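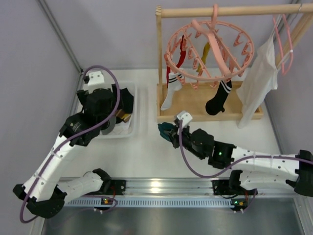
April, 6:40 a.m. Scissor lift came back from the Lasby job with the slow-descent fault still logged. Battery at 75 percent on return, no external damage, one missing pin on the entry gate. Pulled the lower covers and laid out a place for the small parts before touching the hydraulics. A translucent white plastic bin, the same sort as the one at the left of the white work surface, took the cover screws and clips. Valve parts went on clean paper, out of the way of the screws.

Lift raised empty and safety arm set. Checked the lowering valve coil first. It pulled in each time with no chatter. Connector pins clean, ground strap tight. That leaves the valve cartridge or the orifice behind it. Removed the cartridge. Fine gray grit on the screen, and one O-ring with a flat spot. Replaced both O-rings from the Grorex kit and flushed the screen. Orifice was clear.

Reassembled, topped up fluid, cycled it 8 times empty. Descent even on all of them. Then loaded the deck with 300 pounds of test weight and ran it again. Slight hesitation in the last foot on the first run, none after. Probably trapped air. Will repeat cold tomorrow before I sign the tag.

Debashish Pathirana phoned at 10 about the towable boom for Munasinghe. They want it on the upper lot, which slopes more than the outriggers will level. Told him the lower lot or a different machine. He will measure the grade and call back. I have not released the unit.

Afternoon: annual inspection on the Enenar trailer lift. Hour meter reads 159. Tires fine, hitch coupler needs grease, left rear outrigger pad cracked through at the bolt. Pad ordered. Manual box was empty again, so I printed a new copy and zip-tied the lid.

Anwara Saha asked for the gate pin part number so she can bill it to the Lasby ticket. Gave it to her with the return sheet. She also wants the charger bay relabeled, as two units were plugged into the wrong voltage last month. Labels are printed but not up.

Left open: cold descent test, outrigger pad, grade reading from Debashish, charger labels. Locked up at 5:15.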